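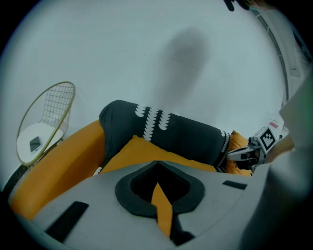
**Hiyori Nomura**
*Section editor, Small Room Acoustics · Posts: 2,416*

**Thread: Flutter echo between parallel walls, how much coverage is enough?**

1 April 2025

I have a metallic ring in the living room on hand claps, between the white wall behind the sofa and the bare wall opposite. Both are painted plaster on block. Ceiling and floor are not the problem: there is a rug, and claps near the floor sound normal. The spacing is four meters, so one round trip takes 23 ms, and the spikes in the impulse response sit at that interval.

Measured with Ngau, sine sweep, omni mic at ear height. The decay in the octave bands below 500 Hz is unremarkable. From 2,000 Hz up, the early part drops at a normal rate and then flattens into a long shallow tail. The average decay time looks acceptable and hides this completely. The tail only shows when I plot the bands separately.

Planned fix is Laketti mineral wool panels, 50 mm thick, on one wall only. The question is how much of the wall I need to cover. The calculators I tried assume a diffuse field, and flutter is the case where that assumption fails.

---

**slabfloor**

One wall is enough in principle. Each round trip hits both surfaces, so a good absorber on either side breaks the loop. Coverage matters less than position. Panels between seated ear height and standing head height do most of the work. I would start with a third of the wall, spaced out in a checkerboard, and measure again.

---

**Mārtiņš Grīnberga**
*Posts: 827*

I disagree with the checkerboard. With gaps as wide as the panels, you still have bare plaster facing bare plaster in every gap unless the opposite wall is treated in the complementary pattern. Edge diffraction helps a bit, but at 2,000 Hz the wavelength is 17 cm and a 60 cm gap behaves like a wall.

Two ways to do it properly:

- continuous strip on one wall, from about 90 cm to 190 cm off the floor
- staggered panels on both walls, so that every panel faces a gap

The second uses the same material and takes more care with the tape measure.

---

**slabfloor**

The gaps would only matter for a clap made exactly on the axis of the gap. With the source anywhere else, the path walks sideways and meets a panel within a few reflections.

---

**Mārtiņš Grīnberga**

It walks sideways only if it starts at an angle. The component that builds up is the one normal to the walls, and it stays put. I measured this in a rented rehearsal room in Jincombe last October. Checkerboard on one wall, mic in line with a gap, and the tail was still there. I moved the mic half a panel width and it was down by 9 dB.

---

**tolmer_k**

Before anyone buys wool, has the furniture been ruled out? A wire chair can ring, and so can a radiator or a lampshade. A ring at a fixed pitch could be a resonance. Clap in another room with the chair next to you.

---

**Hiyori Nomura**

Tested. I took the gold wire chair out into the hall and repeated the sweep. No change in any band. The spikes are evenly spaced at the round trip time, and a resonance would not give that.

I also tried the usual advice about soft furnishings.

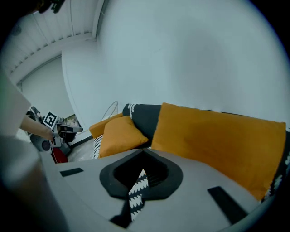 *Sofa corner, cushions in place.*

With the cushions piled on, the low mid decay shortened slightly. The tail at 2,000 Hz and above did not move. All of that absorption is below the path between the walls, so I expected little.

---

**tolmer_k**

Fair enough, I withdraw the chair. Does the sofa cover count for anything? Smooth covers reflect more of the top end than an open weave.

---

**Hiyori Nomura**

It may affect the first reflection at the listening seat. I don't see it affecting flutter at standing height.

---

**pinhole_relief**

Cheaper option: tilt something. A large framed board leaning five degrees off vertical sends the reflection up to the ceiling, and the loop is gone for the area it covers. I did that with a Gonton display board. It costs floor depth but needs no drilling.

---

**slabfloor**

That moves the energy elsewhere without removing it. In a room with a hard ceiling you may get a longer overall decay.

---

**pinhole_relief**

The total absorption in the room is the same with or without the board. The complaint was the ring, and redirecting it into the rest of the room gets it to the rug sooner.

---

**Mārtiņš Grīnberga**

Agree with pinhole_relief on the mechanism. I would still use wool here. A bookcase with uneven depths works too, if there is one to spare.

One note on thickness: for content above 2,000 Hz, 50 mm is more than you need. 25 mm is already effective at 3,000 Hz. The thicker panel earns its cost lower down, and you say those bands are fine.

---

**Hiyori Nomura**

I'll stay with 50 mm. Thin panels on both walls would dull the top and leave the low mids alone, and I'd sooner keep the balance. Going with the continuous strip on the wall opposite the sofa, temporary hooks first, same mic position. Will post the band plots when the panels are up.

---

**slabfloor**

Please take one set with the gaps in as well, mic on and off the gap axis. I still think the difference will be small with a listener in the room.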